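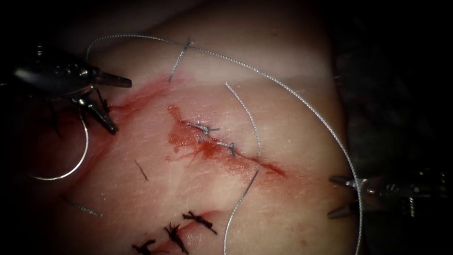

Left Arm Grip Fault, Suturing Bench, Watstead
Posted 2021-07-01 by Ashwin Venkataraman

In June the left arm of the Hindik suturing setup began losing its hold on the needle while pulling thread through. The log has 163 passes on tissue, and in 11 of them the needle turned in the jaws under load. The controller raised no alarm in any of the 11. It went on reporting a closed grip, and the arm finished its move with the needle pointing the wrong way.

We count this as a safety matter. A needle that has turned can cut tissue outside the planned path, and the operator gets no warning to stop.

Craig Crichton traced the fault to cable stretch in the wrist drive. Grip is worked out from motor position, so a slack cable reads the same as a tight one. On the test stand the worst instrument held 46 percent of its rated jaw force.
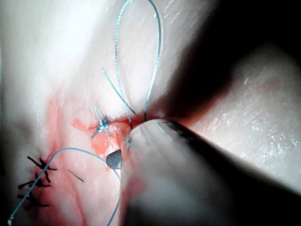
Blood makes the slip harder to catch by eye, and the tip of the tool often covers most of the needle. Shufen Dong went through the wrist video for all 11 cases and could call the moment of the turn in only a few of them.

Changes now in place:

Jaw force is checked on the stand before each session. Anything under 80 percent of rated force is pulled and tagged.
Motor current is compared with motor position during every pull. A mismatch stops both arms.
Cables are replaced by use count. Magnus Mowat keeps the sheet.

The Geddes instruments share the same wrist drive and are on hold until they have been through the stand. Send questions about the stop logic to Shufen.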